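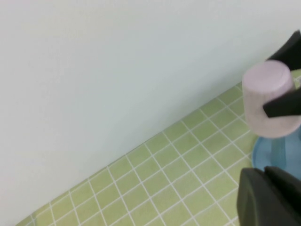 Green tiles where they meet the white wall

Bare joint between tiled top and painted wall — caulk, grout or leave it?

Posted by Yavuz Kaplan
Tags: tiling, kitchen, sealing

We moved into our unit in August and the tiled surface along one side of the kitchen is the only thing in there I like. The tiles are small squares, a pale yellowy green with a bit of mottling in them, and the grout is bright white. The wall behind is plain flat paint. There's no splashback and no trim, so the tiles run straight up to the wall and the last row is cut down to a thin strip.

My problem is that strip. When I wipe the top down, water heads for the back and sits along the line. I ran a fingernail along the corner and in a few spots I could feel a gap, mostly down the far end away from the sink. It's hairline, but a piece of paper will go into it in two places.

I've got half a tube of white silicone left over from the bathroom and a tub of Cumiro wall grout the last owner left in the laundry cupboard. The lid says nothing about where you can use it. My brother-in-law reckons grout, so that it matches the other lines. The bloke at the hardware store said silicone and then tried to sell me a splashback.

A few things I'd like to know before I start:

Is it grout or silicone in that corner?
Do I have to dig out what's there first, or can I go over the top?
Will white silicone go yellow next to white grout?
Can I do it without repainting the wall?

The run is 96 inches long, if that matters for how much to buy. Old tape measure, sorry. I'd like to keep the tiles, so please no suggestions to rip them out. My partner has already suggested it.

Jirayu Khunthong
Member, 59 posts

Silicone. The corner is where two different surfaces meet and they move differently. Grout is stiff and will crack there again within a season or two, and I'd guess that's how you got the hairline.

Don't go over the top. New silicone over old grout dust peels off in a long ribbon the first time you scrub it. This is how I did mine, which was also small tiles against a painted wall:

Scrape out the joint with a grout saw or an old utility blade. Go gently on the cut strip, as narrow pieces can lift if the adhesive under them is tired. Press each one with your thumb first. If one rocks, take it out and reset it before you do anything else.

Vacuum the joint, then wipe it with methylated spirits on a rag. Keep the metho off the paint. Leave it overnight to dry.

Put masking tape along the wall and along the tiles, leaving a gap of 4 mm between the two. With the tape on the wall you shouldn't need to repaint, unless the old stuff takes some paint with it when it comes off. Mine did in one spot and I touched it up with a small brush.

Cut the nozzle small. Run the bead in one go if you can, smooth it once with a wet finger and pull the tape while it's still wet. Pull it back on itself at a low angle. If you wait for it to skin over you'll tear the edge.

Keep water off it for a day, longer if the kitchen is cold.

On colour, get a sanitary grade one that says mould resistant. Cheap white does go a bit cream. I used Ploria in plain white and after two winters it's still close to the grout, though the grout itself has gone greyer, so they've sort of met in the middle. Don't use the half tube from the bathroom unless you know how old it is. Old silicone sometimes never cures and then you have to clean all of it off, which is a horrible job.

One tube will do your length easily.

vostau_reno
Member

agree with silicone. you could also just put a strip of tile trim along the back and not worry about it. we did that at my mum's place and it took 23 minutes including a cup of tea. looks a bit like a pub toilet but it's dry

Marg at Duangkaew St
Member

Jirayu's steps are good. I'd add two things.

Check what is under the tiles before you seal the back. If that top is tile on particleboard and water has been getting down there, sealing it now traps the damp. Open the cupboard below and feel along the underside at the back. Swollen or crumbly board means you have a bigger job. If it's firm, leave the joint open for a few days after you scrape it out, keep the wet cloth away from it, then seal.

And I'd use an acrylic caulk only if you plan to paint it. Silicone won't take paint, so if you ever want to change the wall colour you'll be cutting in along the bead by hand. It's still the better choice for a wet bench — just paint first if you're thinking of painting at all.

Grout sealer on the rest of the tiles is worth doing the same weekend, but after the silicone has cured. Sealer on the tile edge can stop silicone from sticking.

Yavuz Kaplan
Original poster

Thanks all. Underside feels firm the whole way along. One of the cut pieces down the far end does rock, so I'll reset that one and then follow Jirayu's list. I've thrown out the old tube. Leaving the wall white.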